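Status: current release. Replaces the August draft, which should be deleted from shared drives.

# Flidville Wall Finish Records

The Flidville Wall Finish Records are a table of written descriptions of interior walls in older buildings in the town of Flidville. Each record covers one wall surface and gives its color, pattern, type of covering, condition, and the words that the occupant or building manager used for it. The table contains 913 records from 151 buildings.

The records were compiled by the Sumel Office for Building Records as part of its work on town interiors. They are issued as plain text tables and may be opened in any spreadsheet program. Photographs taken during the visits are held in the office archive and are not part of the release.

## Contents

| File | Purpose |
|---|---|
| `walls.csv` | Main table, one row per wall surface |
| `buildings.csv` | Building type, construction period, district |
| `terms.csv` | Approved terms for color, pattern, and covering |
| `changes.txt` | Corrections made after first issue |
| `LICENSE.txt` | Terms of use |

The two main tables are joined on `building_id`. A building may appear in `buildings.csv` without any matching wall rows. In such cases the building was visited but consent to publish was later withdrawn, and only the district and construction period have been kept.

## Background

Town surveys of older buildings usually concentrate on the outside. Rooflines, window openings, and brickwork are recorded in some detail, while the interior is often reduced to a single line such as "later decoration throughout." The office regularly receives questions from owners who want to repair a damaged wall and do not know what the covering is called, whether it was common locally, or whether neighbors have kept something similar.

Brenda Olivares proposed the records after a review of the district files found the same covering entered under several unrelated names. Pressed board, textured paper, and sheet cork were the most frequent sources of confusion. The first task was therefore to agree on a short list of terms, and the visits began only when that list had been tested on a small group of buildings in the Fiore district.

## Fields in `walls.csv`

| Field | Type | Notes |
|---|---|---|
| `wall_id` | text | Unique; never reused |
| `building_id` | text | Key to `buildings.csv` |
| `room_use` | text | Present use as stated by the occupant |
| `base_color` | text | One of 9 approved color terms |
| `second_color` | text | Blank if the surface is a single color |
| `pattern` | text | From `terms.csv` |
| `covering` | text | From `terms.csv`, or `unknown` |
| `covering_basis` | text | `touch`, `document`, or `sight` |
| `condition` | text | `sound`, `worn`, `damaged` |
| `occupant_words` | text | Free text, up to 500 characters |
| `recorder_note` | text | Free text; often blank |

The color terms are white, gray, black, brown, red, orange, yellow, green, and blue. Recorders were instructed to choose the term that an ordinary visitor would use and to leave finer distinctions to the notes. Cream is entered as white. Tan is entered as brown. Pink is entered as red, a rule that several recorders disliked and that will be reviewed before the next issue.

The `room_use` field gives the present use only. A former dining room now used for storage is entered as storage, and its earlier use appears in the notes if the occupant mentioned it.

## How the records were made

Visits were arranged by letter and then by telephone. Two recorders attended each building. One spoke with the occupant and wrote down the occupant's own words. The other filled in the remaining fields without hearing that conversation where the layout of the building allowed it. The pair then compared sheets before leaving.

Disagreements were settled on site if possible. Any that remained were passed to Nhyira Ankrah, who reviewed the sheets and the archive photographs and entered a final value. Rows settled in this way carry the word `reviewed` at the start of `recorder_note`.

Coverings were identified by touch when the occupant permitted it. No samples were cut and no paint was scraped. Where an invoice, a roll label, or a builder's letter was available, the basis is given as `document`, and this takes precedence over the other two. A basis of `sight` should be treated as the weakest of the three.

Walls divided by a rail or a clear change of covering are entered as separate surfaces. Ceilings, doors, and built-in shelves are excluded. Window surrounds are excluded unless the wall covering continues onto them.

## Guidance on pattern and covering

The pattern field describes what can be seen, and the covering field describes what the surface is made of. The two must be completed separately. The difference matters most for mottled surfaces, where a printed paper, a sponged paint, and a true cork sheet can look alike from across a room.

The following terms are approved for pattern:

- `plain`: one color with no visible marking
- `striped`: regular bands in any direction
- `figured`: repeated motifs, including flowers and shapes
- `mottled`: irregular speckles, patches, or streaks
- `mixed`: two or more of the above on one surface

A wall that has faded unevenly is still `plain`. Stains, picture shadows, and repairs belong under `condition` and are not a pattern. Where speckles are so fine that they disappear at normal viewing distance, the wall is entered as `plain` and the speckles are mentioned in the notes.
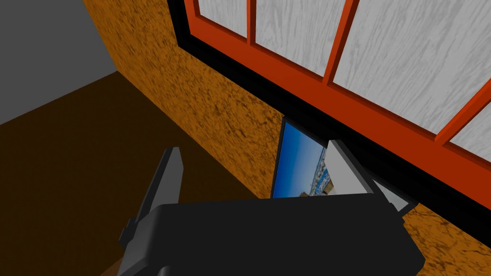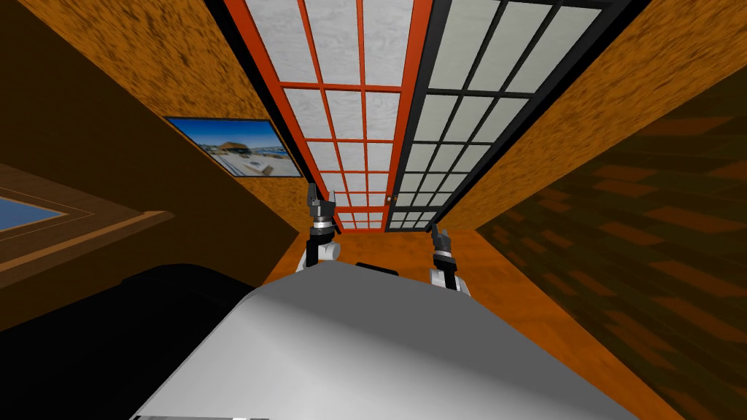

Mottled walls account for most of the requests for advice received from people using the form on their own. The usual error is to enter the marking as the base color or to name a covering on appearance alone. The orange wall in the first picture would be entered with a base color of `orange`, a second color of `brown` for the darker speckles and streaks, and a pattern of `mottled`. Its texture looks like cork, but resemblance is not enough to enter cork under `covering`; the correct entry is `unknown`, with the likeness stated in the notes. The gray wall in the same picture is a separate surface and takes `gray` and `plain`, with the second color left blank.

## Checks before release

All rows were checked for missing keys, terms outside the approved list, and repeated wall numbers. Free text was read in full by a person who had not taken part in the visits. Names, telephone numbers, and remarks about neighbors were removed and replaced with `[removed]`.

Spelling in `occupant_words` has been left as written on the sheets. Local words for coverings have also been kept, even where the office could not establish their meaning. "Biscuit wall" is one such term. It is used by occupants in Fiore for at least two different coverings, and readers should not assume that it has a settled meaning.

## Known limits

The buildings were not selected at random. Owners who agreed to a visit were more likely to have an interest in their interiors, and rented apartments are poorly represented. Avemora, the district east of the river, was visited mainly in its older streets, so the table should not be used to compare that district with the rest of the town.

Artificial light was common in hallways and basements. Recorders were told to open curtains and switch off colored lamps, but this was not always practical. The boundary between orange and brown is the least reliable part of the color field, followed by the boundary between gray and white.

The condition field reflects a short visit by people without training in building repair. It must not be used to judge safety, dampness, or the presence of hazardous material. Owners with such concerns should consult a qualified inspector.

The construction periods in `buildings.csv` come from town files and refer to the building as a whole. They give no indication of when a covering was put up.

## Suitable uses

The records are suited to local history, the teaching of descriptive vocabulary, and the preparation of survey forms for similar towns. They may also help owners find the approved name for a covering before they contact a supplier.

The office asks that the records not be used to set property values or to identify individual households. Building numbers were assigned in shuffled order for this reason, and street names have been left out.

## Corrections

Corrections may be sent in writing to the Sumel Office for Building Records, marked for the attention of Nhyira Ankrah. Please give the `wall_id`, the field concerned, and the value you believe to be correct. Accepted corrections are entered in `changes.txt` with the old value, the new value, and a short reason.

An occupant may ask for a record to be withdrawn at any time and does not need to give a reason. The wall number is then retired.

## Citation

Olivares, Brenda, and Nhyira Ankrah. *Flidville Wall Finish Records*. Sumel Office for Building Records.

Work that uses only the approved terms may cite `terms.csv` by name. The terms may be copied into other survey forms without charge, provided that any changed definitions are marked as changed.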